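October, away at Lekmont

Up before it was light. The supporters' coach left from outside the Trasteo depot at 6 and I was there with time to spare, flask filled, scarf in my coat pocket. Half the seats were empty, so I had two to myself and slept as far as the services. Rain on the windows most of the way.

We got to Ililach just before noon. The ground is a fifteen-minute walk from where the coach parks, uphill, past a tyre place and a row of shut shops. Paid 13 at the gate, which is more than we charge. The away end has a roof now but it only covers the back rows, and those had gone.

First half was poor. Carrasco sat deep and let us have the ball, and we did nothing with it. Our left back kept hitting it long to a forward who is not tall. They scored from their only corner — a free header at the near post, the same goal we gave away last month. One down at the break and no complaints.

Tea was weak. Pie was fine. 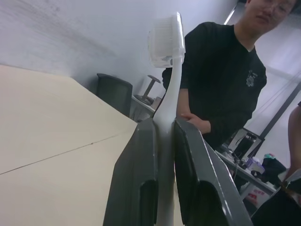

Second half

Better. We changed shape and put two up front, and the second balls started to drop for us. Equaliser came from a throw that their keeper should have claimed. He came, stopped, and it went in off someone's knee. I couldn't tell whose from where I stood and the announcer didn't give a name.

After that I thought we would win it. We hit the bar with six minutes left, and had a shout for handball that the referee waved away. I have no idea if it was one. It finished level, and a point there is all right given how they have been at home. We stay sixth.

Coach was late leaving because of a car across the exit. Feet wet through. Listened to the other results on the radio and most of them went against us. Home at 9, soup, shoes stuffed with newspaper by the boiler.

Must renew the railcard before the cup tie — the coach isn't running for that one.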